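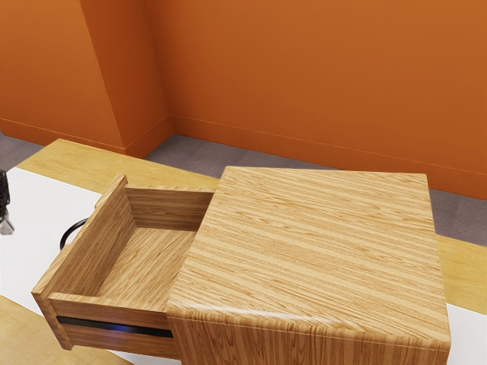 **How long does delivery take?**
Most orders leave our Feltberg warehouse within 17 days. Larger pieces can take longer in September.

**Do you take back old furniture?**
Yes, if you ask when you order. We don't take mattresses.

**My package arrived damaged. What now?**
Keep the box and write to us before you put anything together. Include your order number.

**Can I change the address after ordering?**
Until the order ships, yes. After that you need to call the carrier.

**Do you ship to islands?**
Only if there is a car ferry. The extra charge is $105.

**Who do I contact about store credit?**
Letay Negussie at the Prullow office handles all credit and refunds. Credit does not expire.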